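Home | Issues | Authors | Search | Contact
This site uses cookies. By carrying on you agree to our use of them.

4. Does a fixed place for everything keep a room tidy?

Figure 1.

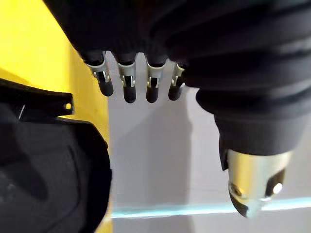

Do people put things back more often when each thing has a fixed place? In our homes they did so for the first week or two, and after that we could find no difference worth reporting.

The claim is an old one in household advice, and it is usually made with great confidence. Nyamweya's handbook for housing staff treats it as settled and gives no source. The Biston leaflet gives a source, but it turns out to be a survey in which people were asked whether they felt tidier. We do not doubt that they felt tidier. Feeling so is cheap, and the people asked had just spent a day sorting their cupboards.

We visited 7 homes in Kivville and 5 in Ornley. In each, the kitchen and one other room were set out afresh, with a marked place for every item in daily use. The Ornley homes were visited for 6 weeks, the Kivville homes for rather less, as two families moved out. An item was scored as "back" if it lay within reach of its mark. This is a generous rule. A stricter one would have made the results look worse, and we suspect it would also have been fairer.

Scissors, keys and tea towels strayed first. Large pans hardly strayed at all, but they had not strayed before the marks were put down either, so the marks can take no credit for them. Earlier writers seem to have counted such items as successes.

We should add that the visits themselves may have done some of the work. People tidy when they know someone is coming. We had no good way to separate this from the effect of the marks, and we have yet to see a study that did. Scores for the second room were patchy and are left to the appendix.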